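Grinda Clothing Exchange – Gallery: Shirts on the Table

Posted 01/03/2025 by Elīna Mets

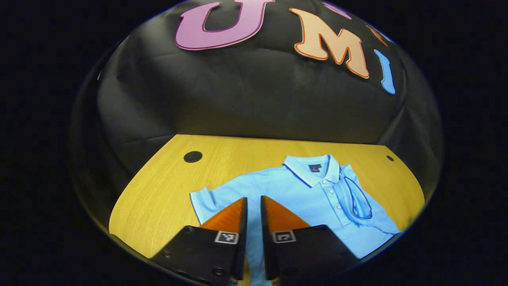
Light blue polo with navy trim on the collar, laid out on the yellow table.

The gallery pages go up one type of garment at a time. Coats and children's wear have their own pages. This one is for polo shirts, with the notes from the sorting table underneath. People have asked how we lay a shirt out, what we look for, and how we get them all folded to the same size, so it is all on one page now.

The light blue shirt has a short row of small white buttons down the placket and a small dark label with an orange-brown emblem inside the neck. The sleeve hem has the same navy trim as the collar. It is a good shirt to learn on, as the dark trim makes it easy to see whether the collar is sitting straight.

About the exchange

Grinda is on the ground floor of the old Multitora building, second door after the bike racks. You bring clothes in, you get points, and you spend the points on other clothes. There is no money at the counter except for hangers and repair kits. In February we took in 800 pieces, and 100 of those were polo shirts. Most came from one source, an office at Wunmont that changed its dress rules and told everybody to clear out their lockers.

Helju Dambrauskienė runs the sorting. Urmas Rätsep does repairs on the machine by the back wall. I do the website and whatever is left over.

Laying out

Front up, collar at the top, sleeves straight out to the sides. Smooth from the middle toward the edges with a flat hand. Pull the bottom hem down gently so the side seams run straight. If a side seam swings around to the front, the shirt has twisted in the wash, and no amount of smoothing will fix it. Twisted shirts still go out, but they go on the half-point rail.

Leave the collar down for the first look and then flip it up. The fold line of the collar is where wear shows first. On a shirt with contrast trim, check that the trim color has not bled into the body. Navy on light blue is a common one for this. Look at the collar edge and at the sleeve hems, and look in daylight if you can. The ceiling lights in the sorting room make everything slightly green.

Next, open the placket. Run a finger down the back of the buttons and feel for loose thread. Give each button a small tug. Then look at the bottom end of the placket, where the stitched box is. That corner takes the strain when a shirt is pulled on over the head, and it is the most common repair Urmas gets on polos.

Underarms are checked inside out. Do this last, because the shirt has to be laid out again afterward anyway.

Sizes

Go by the tape, never by the label. A medium from one maker can be wider than a large from another, and a shirt that has been through a hot dryer for years is whatever size it is now. Measure flat, from underarm to underarm, and write that number on the tag in centimeters. A shirt that measures 60 across goes at the right-hand end of the rail, and the rest run down from there to the left.

The written size still goes on the tag, in brackets after the measurement. Some people want it and get annoyed without it.

Length matters less on polos than on dress shirts, but a few have a longer tail at the back. Write "long back" on the tag if the difference is wider than your hand.

Folding

We fold everything the same way so that the stacks stay square on the shelf. The shelf boards at the Multitora building are narrow and anything folded too wide hangs over the front.

Button the placket all the way up first. Turn the shirt face down with the collar toward you or away from you, whichever you are used to. Fold one side in so the fold runs from the middle of the shoulder straight down to the hem. Lay the sleeve back on itself so it stays inside the fold. Do the same on the other side. The two side seams should end up near each other in the middle of the back, not overlapping much. Fold the hem up a third of the way, then fold again up to the collar. Turn it over and straighten the collar.

Helju uses a piece of stiff card as a guide and takes it out at the end. I don't, and my stacks lean a bit. The card is in the top drawer with the tape measures. Please put it back there, as we are on our third one.

If a shirt is going on a hanger, skip all of this and button only the top button.

Tags

White tag for ready to go, yellow tag for repair, no tag means nobody has looked at it. An untagged shirt does not go on the rail even if it looks fine.

On the white tag: chest measurement, written size, color, points. Keep the color simple. Light blue is light blue. We had a spell of "sky" and "powder" and "ice" and it made the search on the website useless. If there is trim in another color, add it after a slash, as in light blue / navy.

Logos and emblems

A small maker's emblem is fine anywhere. Company names are another matter. The Wunmont shirts came with the company name stitched on the chest, and we asked them before putting any out. Deividas Rebane in their office wrote back that they had no objection so long as the stitching was taken off or covered. Urmas has been unpicking them. It takes him a while per shirt and leaves small holes that mostly close up after a wash. Where they don't close, he puts a patch pocket over the spot. The pockets are cut from shirts too worn to pass on, and some of them look very good, particularly the striped ones.

The name badges that came in the same bags went back to Wunmont.

Repairs we do

Loose or missing buttons. We have a tin of white shirt buttons in the usual sizes and a smaller tin of dark ones. If one button is missing and nothing in the tin matches, replace the whole row so they are the same.

Open side seams and hems.

Placket corners, reinforced from the inside with a small square of cotton.

Collars that curl at the points can sometimes be pressed flat with steam and a damp cloth. Ribbed knit collars that have gone wavy along the edge usually stay wavy. We don't turn collars on polos.

Repairs we don't do

Zips of any kind at the moment. The zipper foot is broken and the new one is on order.

Holes in the body of a knit shirt larger than a fingertip.

Stains that have been through a dryer. Bring them by all means, but they will go to the rag box.

Points

Polo shirt, good condition: two points.
Polo shirt, repaired or with small marks: one point.
Twisted or faded: half a point.
Rag box: none, but thank you.

The points book passed entry 2000 this winter, so there is a second book now. If your balance is in the old one, it has been carried over. Check it at the counter if you are not sure. Dzintra Kütt did the carrying over by hand and would like to hear about any mistakes now and not in the summer.

Bringing shirts in

Washed, dry, and in a bag you don't need back. No need to iron. Please don't pin anything together, and please check for pens. Polo shirts with a chest pocket are the worst for this. We had one pen go through a whole bag of light shirts on the way over, and only two of them could be saved.

The drop-off shelf is inside the door on the left. Bags left outside by the bike racks get rained on.

If you are clearing out a large number, as Wunmont did, write first. We have room for three or four big bags at a time and after that they end up in the corridor, where the building manager finds them.

From the message board

"Do you take polos with long sleeves?" – Yes, same points, but they go on the winter rail.

"I dropped off a dark green one by mistake, it belongs to my son." – Found it, it is behind the counter in a paper bag with your name on it.

"Is the folding card a standard size?" – It was cut to fit our shelf. Measure your own shelf and cut the card a little narrower than that. The side of a cereal box is too thin.

"What do you wash collars with?" – Plain dish soap, rubbed in along the fold with a soft brush and left for half an hour before the normal wash. Test it on the inside of the hem first if the trim is dark.

"Can I come and learn the repairs?" – Urmas has space for two people at a time in the afternoons. Bring a shirt of your own to practice on. He is on the MacRitchie course for the next while, so write before you come.

Next page in the gallery: sweaters and cardigans. Helju has already started on the notes for that one, and they are longer than these.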